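4.2 The open afternoon at Ridcombe

I should say up front that we hadn't planned to collect any data at the open afternoon. Nadège Poulain had promised the Ridcombe building a demo back in October, we said yes without thinking much (I said yes, to be fair to her), and only the night before did it occur to me that a room full of strangers is a pretty good test of how people read a two-arm robot's intentions. So I grabbed a clipboard. What follows is informal, and I'd ask you to read it that way.

We went with the breakfast table, our usual task set from Section 3, with cereal, a toaster, two drinks, a bowl and a plate. The left arm we call Tanguy and the right one Sada, and yes, those names ended up in the code. Visitors came through in 6 groups and each group got 12 minutes, talk included. Before every run I asked them the same thing: which arm goes first, and what is it going for? 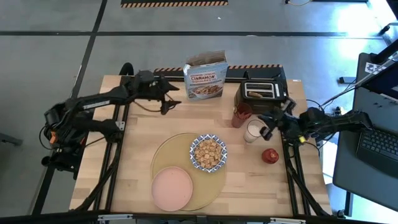 Figure 3. Breakfast task, open afternoon. Bowl and plate share the round placemat.

People loved guessing! Of the 17 visitors who gave me an answer before their run started, most picked whichever gripper was closer to something they'd want to drink or eat themselves. Almost everyone talked about the milk. Very few brought up the plate, even though moving the plate is the first step in one of our two scripted orders, and I had to bite my tongue more than once.

The other thing I wrote down over and over was speed. We ran the Tekusel planner at its slow setting all afternoon, and the pauses bothered people far more than the motion did. One man asked whether Sada was "thinking or stuck," and I've been using that phrase in group meetings ever since. We had 2 runs where I stopped the arms by hand, both times with a kid leaning in over the rail, and I left those out of the counts in Table 2.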